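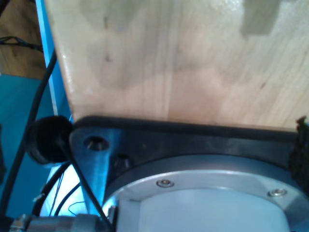
Wrist plate against the board, cables and all. Contact work on the Tridport cell.

Short thread on the force controller, as a few people asked after the last one.

The job is simple to say. Move the wrist until it meets the wood, hold a light push, slide along the grain, come off cleanly. The old Usance script did it by position only. If the board sat 2 mm proud of the model, the arm pushed 2 mm harder than anyone wanted.

The new version is an admittance loop on top of the joint controller. It reads the wrist force, filters it, and turns the error into a small velocity along the tool axis. Everything sideways stays under plain position control.

Most of the trouble was in the filter. Too much smoothing and the loop lags and starts to bounce. Too little and it chases motor noise. I settled on a cutoff of 33 Hz. Silvan Holzer wanted it lower and may yet be right.

Cables were the second thing. They pull on the wrist and the sensor can't tell that from contact. I now record a free-air pass over the same path and subtract it. The pass has to be redone whenever a cable is moved, so the script refuses to start if the saved one is older than the last tool change.

Planning side: Tsakiris gives us the path, but it knew nothing about the cables. I added a fat cylinder down one side of the wrist as a collision shape. Crude. It throws away some good poses and I can live with that for now.

Logs. 104 runs so far, 3,898 contact events tagged. The tagging tool is Clirketti with a small plugin that marks the first sample over threshold. It still marks a hard stop in free air as a contact. Open bug, mine.

Next is surface tilt. The push direction is fixed at the start of the slide, and on a board that isn't quite square the sideways force creeps up. I want to estimate the normal as we go and turn the wrist to match.

Code is on the July branch, which is badly named by now. I'll merge it once the tilt part runs without me holding the stop button.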